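3. The bin and how we hold it still

Most of the trouble in this build came from the bin, so it gets a section to itself. When Roald Backlund and I first sketched the cell at the Craddock workshop, we spent weeks arguing about planning software and gave the container maybe one afternoon. I'd do it the other way round now. The shape of the container decides what the gripper can reach, where the bars end up lying, and how often you have to get out of your chair and sort things out by hand (a lot, in our first month!).

We went for an open metal bin with flared sides and a flat bottom. The slope helps in two ways. A bar that lands on the side tends to slide down towards the floor, and the arm gets a bit of extra room when it comes in at an angle. The bad news is that some bars stop halfway and lean there, with one end up on the metal, and those are by far the nastiest to pick. We call them leaners. I'll come back to them in Section 5, where they spoil one of my favourite graphs.

Holding the bin in place sounded like a five-minute job. Our first go was strips of rubber matting, which lasted until Gwilym Rees let the fingers touch down a little too hard and the whole thing crept across the table. It only moved 13 mm, but every pick after that was 13 mm out as well, and we didn't notice until we'd run a full set of 60. Now we use bar clamps, and we check the corners against pencil marks before each session. It's dull, but it works. I'd love to say we built a proper fixture. We bought the metal for one in July and it's still leaning against the wall behind the Dultano pillar drill.

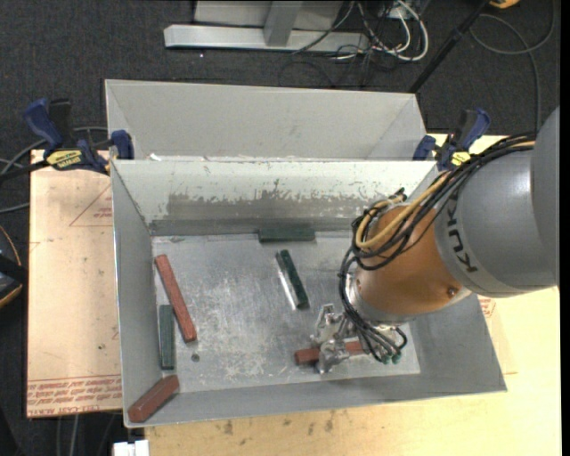 Cabling was the other thing I underestimated. The gripper lines run along the outside of the arm, so every turn of the wrist drags the bundle with it, and the slack you need at full reach becomes a big floppy loop once the arm folds back. We retied ours over and over before we found a length we could live with. I also put a limit on wrist rotation in the planner, which costs us a few grasps that would otherwise be fine. Roald still thinks I set it too tight, and he may well be right.

Figure 1. Bin picking with red-brown and green bars. The front bin is clamped near its upper corners, and a second bin stands behind it.

Then there's the floor of the bin. Bare metal scuffs and scratches, and shiny patches throw back streaks of light that our detector (we named it Skisov, after a long evening) was very happy to call a bar edge. I tried painting over the problem in software with a brightness cut-off, and that promptly lost us the darkest green bars. What helped in the end was retraining on 500 views taken under our own workshop lamps, with the marks left exactly as they were. We froze that set on 1/31/20 and all the results in Section 4 use it.

For each trial we tip the bars in by hand from a Divby storage tub, give the arm 16 attempts, and write down whatever is left.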